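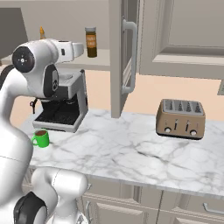 2018-01-14

Limescale, the Brekach clip-on conditioner, and whether I believe any of it

Morag sent over the Brekach leaflet again with two paragraphs underlined. The claim hasn't changed since the first version: clamp the thing round the cold feed, leave it alone, and scale "loses its ability to adhere". No mention of flow rate, pipe material or how hard the water was. There is one graph with no numbers up the side.

Went through the Pluvby results properly this morning. Two identical kettle elements, same tap, one line with the clamp and one without, both run until we'd done 2,224 boils each. Jaime's summary says the treated element carried "noticeably less" scale. I don't dispute that he noticed it. Weights after drying:

untreated: 873 mg
treated: 831 mg

So a difference of 42 mg. Jaime is pleased with this. I'm not, for the following reasons.

We have one element on each side. I have no idea what two untreated elements would differ by, and until we've run that I can't say if 42 mg is large or nothing. Mareike thinks she remembers a pair from the old rig differing by more than that but she can't find the sheet, so it doesn't count.

The treated element was always filled second. If the first draw of the morning is sitting water from the pipe, the two kettles weren't getting the same stuff. Hélder says he flushed the line each time. The log has a column for flushing and it is blank from boil 2,000 onwards.

Whoever scraped the elements knew which was which. It was me, so I can say this without offending anyone. The treated one did look a bit chalkier and I remember thinking "oh, softer", which is exactly the word in the leaflet. I may well have been less thorough with it. Flakes left in the crevice by the seal would easily be a few milligrams.

Hardness readings in and out of the clamp are the same, as they should be. Brekach don't claim to take anything out of the water, only to change how it behaves, and that makes it awkward to test with strips. Vilhjálmur wants to look at the crystals under the microscope. Fine, but I'd like to have an effect first and an explanation second.

Also read the three customer letters in the Brekach folder. One is from a guest house that fitted the clamp in the same week as a new boiler. One doesn't say what the problem was beforehand. The third is from someone who sells them.

What I want to do for the March run:

- Four elements, two on each line, so we get a within-pair difference.
- A dummy clamp, same casing with the magnets out. Hélder has already opened one and says they're only held in with a dab of glue.
- Swap the clamps over at the halfway point. Morag does the swap and keeps the note of it to herself.
- Acid strip and weigh before and after. No scraping. Check the acid isn't eating the element: run a clean one through as a blank.
- Flush column gets filled in or the boil is struck out.

Mareike asked whether we should put a Grerkden cartridge on a fifth kettle, as something we know does work. Yes, good idea. If our method can't see an ion exchange cartridge it won't see anything, and I'd want to find that out early. Need to ask Farina if they still hold the small size. The last one they sent had the wrong thread and leaked all over the bench.

Jaime would like to send Brekach the present numbers with a note that it's "encouraging". I've asked him to hold off. They will print the percentage and leave out that it's one kettle against another. He thinks I'm being difficult. Possibly, but the weights are what they are and he's welcome to redo the sums.

Balance was drifting in the last digit after lunch. Re-zeroed, checked against the 1 g weight, came back all right. Didn't re-weigh the January elements as they'd been handled by then.

To find: Mareike's missing sheet, spare seals, the box of dummy casings if Hélder has labelled it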